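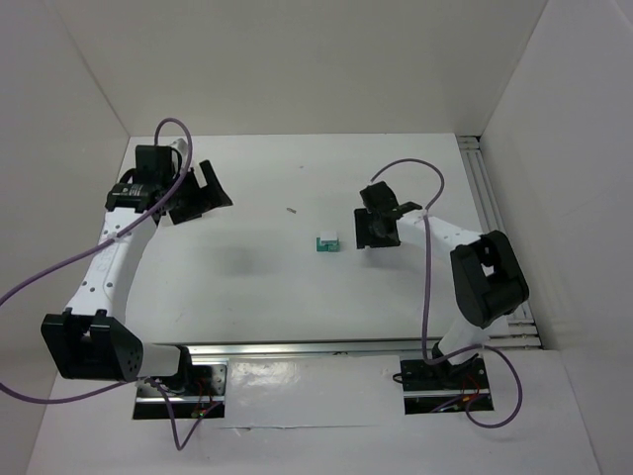 I weighed every eraser in the supply drawer in June, along with the foam blocks, the sanding sponges and the melamine pads, and sorted the lot by what each one leaves behind on a pale surface. The drawer had reached the point where it would not close. I keep notes on this kind of thing, so the results go here. Small blocks are harder to sort than they should be, mostly on account of color. A block with a white top and teal-green sides, set down in the middle of a white tabletop, reads as a green outline with no top at all until you get over it. Shadows help. Flat overhead light does not, and my bench has flat overhead light.

The bench surface is a white laminate board I bought from Dostia when they cleared out their old showroom. It shows everything, which was the reason for buying it, and it marks easily, which I found out later. Graphite comes off with a dry pad. Ballpoint needs a damp one. Permanent marker needs alcohol and leaves a faint yellow patch if you wait more than a day.

Total weight of the drawer contents before sorting was 2,106 grams on the kitchen scale. After sorting I kept 1,737. The difference went out with the trash, and most of it was sponge that had gone brittle and shed crumbs when squeezed. I tested each piece the same way:

Ten strokes on a pencil line, dry.
Ten strokes on a ballpoint line, damp.
Wipe with a white cotton cloth, check the cloth for color.

The cloth check threw out more pieces than the other two put together. Colored foam transfers. The Lill sponges left a green smear on the board that took longer to remove than the ballpoint, and the red ones were worse. The plain white Umus pads left nothing, but they wear down fast. One pad lasted 15 lines before the corner rounded off and started to drag.

For storage I went back to shallow trays. Deep bins fail for anything under the size of a matchbox, as the small pieces go to the bottom and you buy them again. I had four unopened packs of the same pad. The Suko tray is 227 mm on the inside, and takes three rows of blocks laid flat with enough of a gap to get a finger in. Light blocks go in the dark gray tray and dark blocks go in the white one. Two-color blocks go in the dark tray with the light face up — this is the only rule I have had to write on the label.

The trays are lined with the thin ribbed matting sold for toolboxes. Without it the blocks slide to the front every time the drawer opens. Cut it a couple of millimeters short on each side or it buckles at the corners.

Still to do: the drawer below, which is tape. I opened it once and closed it again. The masking tape has fused to the double-sided and I think both rolls are gone.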